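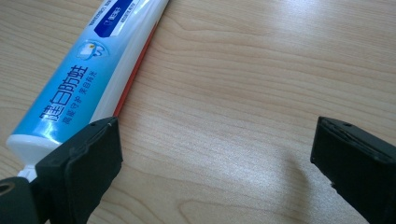 Toothpaste tube and open gripper at the sorting bench, Citdale open afternoon.

I went to the Cleretti open afternoon at Citdale in April expecting a sales pitch, and for the first half hour I got one. The leaflet promised "gentle, dependable handling of everyday goods". The talk promised much the same with more slides. Then we were let into the back room, where the work is done on a table like anyone's kitchen table, and things got more interesting.

The job was to pick up a tube of toothpaste and put it in a tray. The tube was a sky-blue one with big Chinese lettering, and it had been put down at a slant with its shoulder end by the left finger. The jaws were wide open and the tube wasn't between them. When the arm was told to close, it closed on nothing, lifted nothing, carried nothing across to the tray and let go of it very carefully. The screen said the pick was complete.

That is the fault, and it is worse than a dropped tube. I asked how the system knows it is holding something. The reply was that it goes by whether the fingers have finished moving, and a check on how far they closed was "on the list". It has apparently been on the list since the Brurnthorpe trial.

They ran it again. Of 6 tries while I stood there, 2 ended with an empty grip and a cheerful message. The leaflet says 90 per cent success. I would like to know who was counting, and whether the screen was.

Safety got less time than the coffee. The stop button was on the far side of the bench from the visitors, and the tape on the floor had been walked over so often that one corner had come up. Our guide leaned in to straighten the tube with the arm still powered. I asked whether that was allowed and was told it was fine at low speed.

The Fraser unit next door, which only moves boxes, had a proper cage and a gate switch. It was dull to watch and I would sooner work beside it.

Parking is free after 2, and the side entrance is the one you want.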